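Category: Lab News / Robotics

Sorting arm back at work after gripper fault at Skenport

Good news from the Skenport bench! The sorting arm that the Vumness project shut down last month is running again, and the team has finally pinned down why it kept squeezing when it had been told to let go.

The trouble first showed up during a long run of 713 pick-and-place attempts. The job is simple to describe and surprisingly fun to watch: balls go to one plate, cubes go to another, and the arm has to work out the order for itself. For most of the run it did just that. Then, on 4 attempts spread over one afternoon, the fingers stayed shut over the plate, and the controller, which believed they had opened, sent the arm off to fetch the next object with the last one still in its grip. Three times it only bumped a cube across the table. The fourth time it pushed a ball down hard enough to trip the force limit, and the whole arm locked up the way it is supposed to.

Crescencio Arellano was at the bench and hit the stop button as well. His hands were well clear and he wasn't hurt. The run was called off, and the arm stayed parked until the logs had been read from start to finish.

What they found is a lovely bit of detective work. The gripper reports its finger position over the same line that carries its commands, and when the wrist turned past a certain angle the signal dropped out for up to 200 milliseconds. The software, a planner from Chukwu, filled the gap with the last command sent. If that command was "open," the fingers were marked as open, whatever they were really doing. A worn contact at the wrist was to blame for the dropout, but the guess in the software is what turned a flicker into a collision.

Both are now fixed. The contact has been replaced, and the planner waits for a fresh reading before it lets the arm leave a plate. No reading means no move. It costs a little time on every cycle, and the team seems perfectly happy to pay it. Top speed has also been cut to 70 percent until the new check has more hours behind it.

The restart began with the same balls-and-cubes job that exposed the fault, and the team has been pulling the signal on purpose at awkward moments to see whether the arm stays put. So far it has, every time, which got a cheer from the bench on the first try.

A second arm at Somena runs the same planner and will get the update before it goes back into use. Full speed could return in September if the logs stay clean, and a write-up of the fault, with the log excerpts, will be shared with anyone who runs a similar setup.

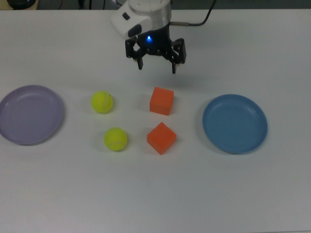 Arellano would still like a separate sensor on the fingers, on its own line, so the arm never has to trust one cable for both the order and the answer.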